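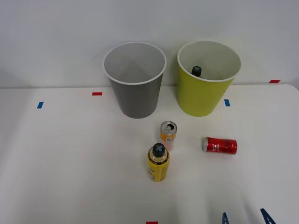 Raymonde Sutherland said the deposit should have gone up years ago, and that she would happily pay more at the till if it meant fewer bottles and cartons in the creek behind the sports ground.

Her remarks came during the public session of Flendwood council, which voted to extend its drink container refund program to cover juice and flavoured milk. The change takes effect in December.

Residents will be able to return the newly eligible containers at the Pavley Street depot or at the smaller drop-off point beside the Trurevska bakery. Containers must be empty, but labels can stay on. Lids are accepted separately in a bin near the door.

The council heard that 2,620 households used the depot in the past year. The trial of the extended program, limited to the Wong Road neighbourhood, signed up 179 households and ran for 18 weeks.

Florence Morin told councillors the trial had gone well, although the colour coding on the sorting bins confused people at first. New signs have been ordered for both sites.

Not everyone at the meeting was in favour. Two shop owners said they had little room to store returns and did not want customers to think they would be taking them over the counter. Council staff said shops are not required to accept containers, and that the notice going out to homes will say so.

Councillors also set aside $2,000 for longer opening hours at the depot over the summer holidays. It now closes at 4 pm - too early, several speakers said, for anyone who works a full day. The later closing time will be 6:30 pm.

A request for a third drop-off point near the high school was put off until the next budget. Sporting clubs that want to collect containers as a fundraiser can pick up a form at the council office.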